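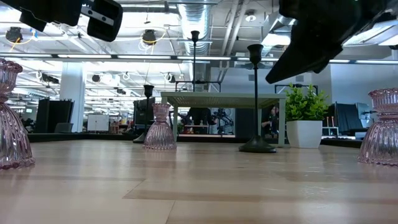 Teltham, December

About Teseo

Teseo is a small software company above a dry cleaner's in Teltham. We make apps for phones, and we make them for people who would like to spend less time looking at their phones, a business model our bank manager has asked us to explain more than once.

We started with Gondal, a walking app. Jozef Smits wrote the first version over a wet winter after the app he had been using put the footpaths behind a monthly fee. He felt that a footpath was a strange thing to rent. Gondal shows you where the path goes, where the stiles are and whether you are still on it. It has no badges. It will not tell your colleagues that you have been up a hill. If you stop for lunch it leaves you alone.

Bram Koster joined when the second version fell over every time somebody crossed a county boundary. He fixed it in an afternoon and has been reminding Jozef of this ever since. Bram now looks after everything that happens on a server, plus the kettle, plus the invoices. Jozef does the design and answers the emails, including the ones in capitals.

What we make

Gondal is still the one most people know. It has 229 routes in it, all walked by us or by someone we trust to be honest about mud. We add more when the weather and our knees allow. The maps download to your phone before you set off, and a full county takes up 64 megabytes, so you can keep your photos of the dog.

Plikirton is our shopping list. You type in what you need and it puts the list in the order of the aisles in your usual shop, once you have told it what that order is. This takes one slow trip round with a trolley, and you will look odd doing it. Two people can share a list. We tried it with more and there was an argument over oat milk, so two is the limit.

There was also a sleep app. It played the sound of rain and woke you gently in the morning, except on Android, where it woke you at 2 with the sound of rain. We have taken it down. If you still have it installed, please stop using it, and we are sorry.

How we pay for it

Both apps are free to download and free to use. There are no adverts in them and we don't sell anyone's details, mainly out of principle, though it helps that we collect so few that they wouldn't fetch much. The money comes from councils and walking groups who pay us to build their own versions of Gondal, with their own logo on the front and their own opinions about the colour green. We have 27 of these running at the moment. One of them insisted on brown.

People do write and ask how they can pay us anyway. You can't, at present. Bram set up a donations page once and it charged everybody in Danish kroner. Leave us a review instead, and if it's a bad one, please say which phone you have.

Working here

We aren't hiring, but we read everything that comes in and keep the good ones in a folder. You don't need a degree. You do need to be able to write an error message that a tired person could understand in the rain. Covering letters that call us a family go in a different folder.

Getting in touch

Use the contact form, or the feedback button at the bottom of the settings screen in either app. Jozef replies within a couple of days, longer if he is out checking a route. Tell us what you were doing when it went wrong and which version you have. If a stile has moved, tell us that too. Visitors are welcome between ten and four. Ours is the left-hand bell; the right-hand one is the dry cleaner's, and they have asked us to mention it.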